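Second month in Grundville and I've finally been let loose on the teaching side of things. I've mostly been the cable person up to now (somebody has to be), so when the chance came up to learn how to show the arm a task I nearly fell over my own chair saying yes.

For anyone who reads this for the gardening posts – sorry, tomatoes will be back in March. This is the work stuff.

There are 2 ways we show the robot what to do. One is to put it in its floppy mode, grab hold of it near the wrist and walk it through the motion yourself. The other is to sit off to the side with a hand controller and drive it from there. I'd assumed grabbing it would be the easy one, because you just move the thing, right? Well, no. Even when it's carrying its own weight there's a sort of treacly drag to it, and my elbows end up exactly where I'd like to be looking. By the end of the first morning I had a sore shoulder and a pile of demos where the gripper wobbles about like it's had a few.

The controller is weird in a different way. For the first half hour my brain flatly refused to accept that the robot's left and my left weren't the same left. Then it clicked, somewhere after lunch, and it was great fun! I did 30 demos in one sitting and only stopped when I realised I'd let my tea go cold.

The job itself sounds like nothing. Coloured blocks in a metal bin, go down, get hold of one, lift it out, put it down, start again. We call it the Prullholm task, after the place where it was first written up, and I'm told everyone starts there.

The trouble is the long blocks. Come down on the middle and it's fine, but near the end of one you've got hardly anything to grip and it wants to swing. My instinct was to avoid the ends altogether.
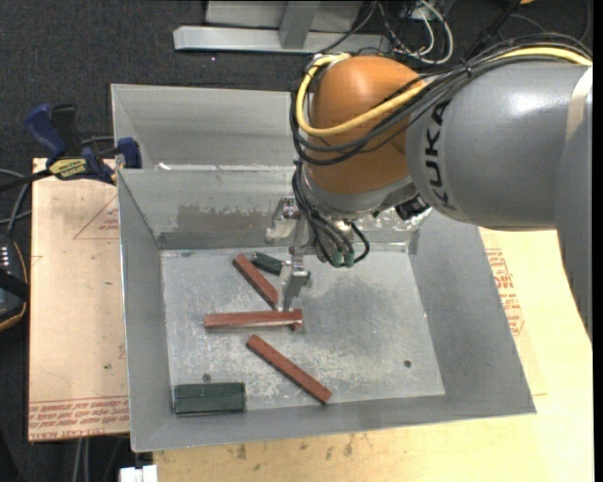

That's apparently the wrong instinct, though. If every demo is a lovely tidy grab in the middle, the robot only ever learns lovely tidy grabs, and it's got no clue what to do once a block is sitting awkwardly against another one. So now I go after the ugly ones on purpose. I fumble a bit, back off, come in again at a better angle, and all of that stays in the recording. It felt like handing in homework with the crossings-out left in.

I binned 18 of my early ones anyway, mostly the shoulder-wobble lot. No regrets there.

Next up is the Hurnthorpe bin, which has more clutter in it, and I've asked for the controller again. My shoulder has asked for it too.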